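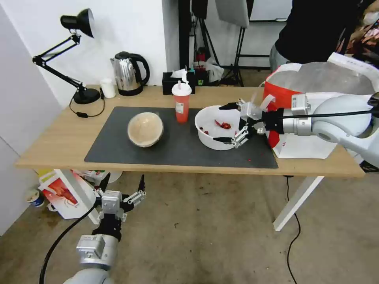
Bowls, chilies and a hand with too many joints

I've been comparing two hands on the same robot since July, and I said I'd write up the bowl tests when I had enough runs to say something. It's 11th November and I have enough.

The two candidates are the Konetti, a plain two-jaw parallel gripper, and the Primov, which has jointed fingers and costs a good deal more. The arms stay the same for both, and so does the controller. Only the hand and its driver change.

Why bowls

Most gripper comparisons I read use blocks, cans and tennis balls. Those are fine, but they don't tell me much about the jobs I care about, which are kitchen jobs. A bowl is a nuisance. The part you can reach is a thin curved rim, the weight hangs off to one side of your grip, and whatever is in it can slide. Dried chilies are useful for this. They weigh almost nothing, they move when the bowl tips, and they leave red flakes on the gray mat, so you can tell from the mat how bad a run was.

The task is simple. Take the white bowl of chilies by the rim, lift it, carry it to the tan bowl, tip it, and put it back. The kettle and the lamp stay at the back of the table for every run. Wanting Xie argued for clearing everything off, and I argued for leaving it, and the clutter stayed. A real counter has things on it.

The rim grasp

With the Konetti you get one way to do this. One jaw goes inside the bowl, one goes outside, and you close. It holds well when the jaws are square to the rim. When they're off by a few degrees, the bowl swings as soon as it leaves the mat, and it keeps swinging until you put it down. Softer pads helped a bit. Going slower helped more.

The Primov gives you choices, and that's good and bad. The grasp we ended up using has one finger pressed on the outside of the bowl and another curled over the lip from above. The curled finger stops most of the swing. It took a long time to find. Our first 13 attempts all tried to wrap the whole hand around the side of the bowl, as a person might with a mug, and the hand is just too bulky near the mat for that. Rin Hirano suggested coming at the rim from the right with the wrist kept high, and that was the end of the problem.

Tipping

I expected tipping to be where the jointed hand pulled ahead, and it did, though by less than I'd hoped. The bowl still creeps in the fingers once it's past a certain angle. You can squeeze harder, but this bowl is plastic and the rim bends if you do. I now set the finger current low for the lift and raise it just before the tip. With the Konetti I used one force setting all the way through, and it was mostly fine.

Spilled flakes were similar for both hands. Most of them come from the start of the lift, when the near side of the bowl goes up first. That's a motion problem and no hand is going to fix it.

The controller

Both hands ran from the Matar controller. I've logged 1,734 grasps on it so far, counting practice, and nearly all of the trouble in that log is cabling. The black cable down each arm needs slack at the wrist. Too little and it tugs when the wrist turns. Too much and it drags over the table. I moved the cable ties five times before I was happy, and I'll probably move them again.

The fingers also drift. After six or so hours the closed position is a little off, and you have to home the hand again. The manual covers this in one line near the back. I now home it at lunch whether it needs it or not.

Which one

If I could keep only one for bowls, I'd keep the Primov. For boxes and packets I'd take the Konetti every time – it's faster to set up, it has less to break, and Bilal Majali can change its pads without asking me where anything is.

The left hand has had very little to do so far. Next I want it to steady the tan bowl during the pour. Tala Shboul has a first version of the two-arm motion running in simulation, and there the left hand gets to the bowl late. I'll start with both bowls empty.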